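Visit report: Stasside test rooms, Droltumon, October

The visit was arranged so that members of our working group could see how the Nevar practice code for domestic robots is applied on a laundry task. The code applies to machines that handle textiles in rooms where people are present. It runs to 117 clauses, of which the host had chosen the parts on floor area, contact and stopping.

We signed the visitor sheet at 9.15 and were given the Ragab checklist, a two-page form completed before each session. It asks for the state of the floor, the position of furniture and cables, and where people will stand. Clause 7 requires an unobstructed approach to the appliance 710 mm wide, measured at floor level between the nearest fixed or movable items. Stools and baskets count as movable items and must be entered on the form.
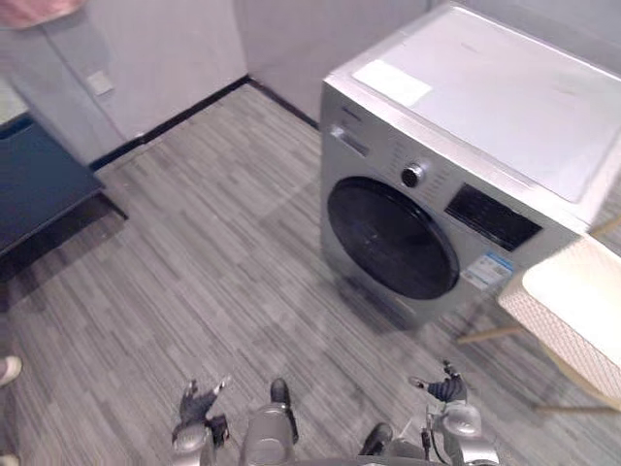

People may remain in the room under the code, provided that one of them holds the stop control and has no other duty. Stasside applies a stricter house rule: the holder is changed every 2000 seconds. Several visitors asked whether a change of holder should pause the arms. The code is silent on this. Stasside pauses them and logs the time.

The second part dealt with grasping. Soft goods are awkward for a standard written mainly around rigid objects, as the grip point moves with the cloth and the load is hard to predict. Dark fabric is treated as a separate case on the checklist, on the grounds that folds are harder to tell apart.

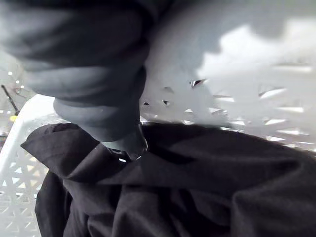

Contact with the container is permitted but must be recorded. A basket that shifts during a lift ends the attempt, and the operator resets by hand with both arms stopped. Fingers must not be driven through openings in a basket wall – the draft now has a line on this, added at the request of the host.

Lifts are to be made straight up until the cloth is above the rim. Cloth lying over the rim at the start is noted on the form and is not a fault. 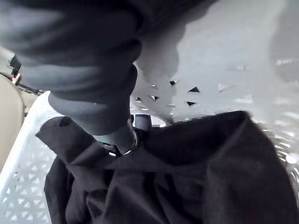
Points to be sent to the editors of the code:

Clause 7 should say whether the approach width is checked again after a reset.
A pause on change of stop holder should be made a requirement.
"Container" needs a definition that includes perforated baskets.

Stasside will supply its blank log sheets for the annex. Parking is at the rear of the building, and the next visit starts at 9.30.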